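# Sobre a Fivero

A Fivero conserta malhas. Camisolas, casacos de lã, coletes, gorros, cachecóis, meias grossas e, de vez em quando, uma manta. Trabalhamos numa oficina com loja à frente, na Rua Stestine, e recebemos peças ao balcão e por correio.

Não fazemos bainhas, fechos de calças nem arranjos de fatos. Recebemos muitos pedidos desses e encaminhamo-los para costureiras do bairro. A malha tem outras ferramentas e outros tempos, e foi nela que decidimos ficar.

## Como começámos

A oficina abriu nas traseiras de uma retrosaria que já não existe. A retrosaria vendia fios e agulhas, e os clientes perguntavam ao balcão se alguém lhes podia fechar um buraco num cotovelo. Durante algum tempo a resposta foi dada caso a caso: ficava-se com a peça, fazia-se o conserto ao fim da tarde e cobrava-se o fio. Quando a prateleira dos consertos passou a ocupar mais espaço do que a dos botões, separaram-se as contas e nasceu a Fivero.

A retrosaria fechou três anos depois. Ficámos com a sala da frente, com o balcão comprido e com as gavetas de madeira onde ainda hoje guardamos os fios. Algumas gavetas continuam com as etiquetas antigas, de elásticos e colchetes, embora tenham lá dentro lã cinzenta.

O nome não tem significado. Era o que estava livre no registo e se dizia bem ao telefone.

## O que fazemos

A maior parte do trabalho são buracos pequenos. Traça, um prego, um fecho de mala, a unha de um gato. Nestes casos refazemos a malha ponto a ponto, com um fio da mesma grossura e da cor mais próxima que tivermos. Numa peça lisa e de malha grossa, o conserto quase desaparece. Numa malha muito fina nota-se sempre alguma coisa à contraluz, e dizemos isso antes de aceitar a peça.

Depois vêm os punhos e as bainhas. Quando a orla está gasta, descosemos ou cortamos até à primeira carreira sã, apanhamos os pontos e tricotamos um canelado novo. Se o cliente quiser a mesma cor, procuramos. Se preferir uma cor diferente, mostramos o mostruário, que tem 300 amostras de fio, arrumadas por grossura e só depois por cor. Há quem estranhe a ordem, mas um fio da cor certa e da grossura errada não serve para nada.

Os cotovelos levam remendo tricotado ou passajado à vista. O passajado à vista é o conserto mais barato da tabela e também o que dura mais. Fazemo-lo em quadrado ou em oval. Não fazemos corações.

Também tratamos de:

- golas que alargaram e deixaram de assentar
- costuras de ombro abertas
- malhas puxadas, sem fio partido
- borboto, com máquina ou à mão conforme a fibra
- botões, casas e vistas de casacos de malha
- encurtar mangas e corpo em peças tricotadas à mão

Encurtar é possível em quase tudo. Alongar depende do fio, e o fio com dez anos de uso raramente se encontra igual.

## O que não fazemos

Não recuperamos lã feltrada. Uma camisola que encolheu na máquina a sessenta graus não volta ao tamanho anterior, e os banhos com amaciador que circulam por aí dão, no melhor dos casos, um dedo de largura. Podemos cortar a peça e fazer dela outra coisa - uma botija forrada, um par de luvas sem dedos - mas isso é encomenda e tem outro preço.

Não tingimos. Não tiramos nódoas antigas. Não aceitamos peças com traça viva sem que passem primeiro pelo congelador, e temos um congelador só para isso. São três dias lá dentro, um dia cá fora e outros três dias lá dentro. O prazo do conserto só começa a contar depois.

No ano passado consertámos 1.794 peças e devolvemos 283 sem lhes mexer. Umas não tinham conserto possível, outras teriam custado ao dono mais do que ele queria pagar. A avaliação não se cobra em nenhum dos casos. Quando a peça veio por correio, o dono paga apenas os portes de volta.

## A oficina

Somos uma equipa pequena. Três pessoas consertam a tempo inteiro, duas vêm em dias certos e uma trata do balcão, do correio e das contas. Quem conserta assina a ficha da peça com um número, e a ficha fica connosco. Se a camisola voltar passados dois invernos, sabemos que fio se usou e quem a teve nas mãos, e sempre que possível vai parar à mesma mesa.

As mesas ficam viradas a norte, por causa da luz. Ao fim da tarde, no inverno, usamos candeeiros, mas as cores só se escolhem de dia. Uma peça azul-escura que chegue às cinco da tarde em janeiro espera pela manhã seguinte.

Temos duas máquinas de tricotar domésticas, já antigas, para refazer painéis direitos. Uma delas está parada à espera de uma barra de esponja. Temos também uma remalhadeira, que serve para fechar golas, e uma prensa de vapor comprada à Okonkwo, a lavandaria do fundo da rua, quando esta renovou o equipamento. O resto é feito com agulhas de barbear pontos, como se dizia na retrosaria, com agulhas de tricô de duas pontas e com um cogumelo de passajar que já foi colado duas vezes.

A Okonkwo continua a lavar-nos as peças que chegam sujas. Todas as malhas têm de estar lavadas antes do conserto. Se a sua não estiver, mandamos lavar e acrescentamos o valor à ficha.

## Os fios

Compramos fio novo a duas fiações e compramos restos a quem os queira vender. Os restos são a parte mais útil. Uma casa que tricotou durante quarenta anos tem no armário cores que já não se fabricam, e são essas as cores das camisolas que nos chegam. Pagamos ao peso, sem distinguir a cor, desde que o novelo esteja limpo e se saiba de que fibra é. Quando não se sabe, queimamos uma ponta. A lã cheira a cabelo, o algodão a papel, o acrílico derrete e faz uma bolinha dura.

Os tons mais difíceis são os vermelhos-escuros e os verdes secos. Entre um bordô e outro há diferenças que só aparecem com o fio já tricotado, pelo que fazemos uma amostra pequena antes de começar. O preto também engana muito. Há pretos azulados e pretos castanhos, e um preto lavado muitas vezes já é cinzento. O bege, ao contrário do que se pensa, é fácil.

## Cembridge, as aulas da oficina

Uma parte do que fazemos é ensinar. O curso chama-se Cembridge, que é o nome da sala onde decorre, que por sua vez ficou com o nome de uma tabuleta que já lá estava. São grupos de seis pessoas, sempre à quarta-feira, depois de fechar a loja. Cada ciclo tem cinco sessões:

1. Conhecer a malha: direito e avesso, grossura, fibra, sentido do fio
2. Passajar à vista
3. Refazer pontos em malha lisa
4. Apanhar pontos e tricotar uma orla
5. Peça trazida de casa

Na última sessão cada aluno conserta uma peça sua, com ajuda. Convém que não seja a preferida. Não é preciso saber tricotar para fazer as duas primeiras sessões, mas para a quarta já é, e quem não sabe pode parar na terceira e pagar só essas.

O material está incluído. Os alunos levam para casa uma agulha de ponta redonda e o fio que sobrar.

Abrimos inscrições em março e outra vez depois do verão. As vagas são atribuídas por ordem de chegada do pagamento. Se alguém desistir, ligamos à pessoa seguinte da lista.

## Preços e prazos

A tabela está afixada ao balcão e seguimo-la também no correio. Cobramos por tipo de conserto e por grossura da malha: quanto mais fina, mais cara. O valor é dito antes e não muda depois, mesmo que o trabalho demore mais do que pensámos. Se ao abrir uma costura encontrarmos outro problema, telefonamos e esperamos pela resposta.

O prazo normal é de três semanas. Entre outubro e dezembro passa a cinco. As pessoas descobrem os buracos quando tiram a roupa do armário, todas na mesma altura, e por isso fazemos desconto no verão. Em julho há lugar para tudo.

Guardamos as peças prontas durante seis meses. Depois disso telefonamos, escrevemos e voltamos a telefonar. As que ficam por levantar são dadas, com o conserto feito, a quem distribui agasalhos no bairro.

Em caso de dano causado por nós, pagamos a peça pelo valor declarado na ficha. Pedimos, por isso, que a ficha seja preenchida com um valor verdadeiro.

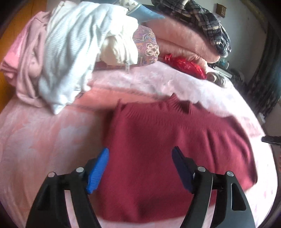 **Texto:** equipa da oficina Fivero, Rua Stestine

## Antes de nos trazer uma peça

Estenda a malha numa superfície plana, sem a esticar, e veja-a dos dois lados com boa luz. Muitas vezes há um segundo buraco perto do primeiro. Marque cada um com uma linha de cor diferente, alinhavada à volta. Não use alfinetes nem fita-cola.

Não corte fios soltos, mesmo que pareçam inúteis. Se guardou o novelo pequeno que vinha preso à etiqueta, traga-o. Para envio por correio, dobre a peça, meta-a num saco de papel dentro da caixa e junte um bilhete com nome, telefone e o que quer que se faça. Quem enviar fotografias antes recebe uma estimativa por escrito, que confirmamos quando a peça chegar à oficina.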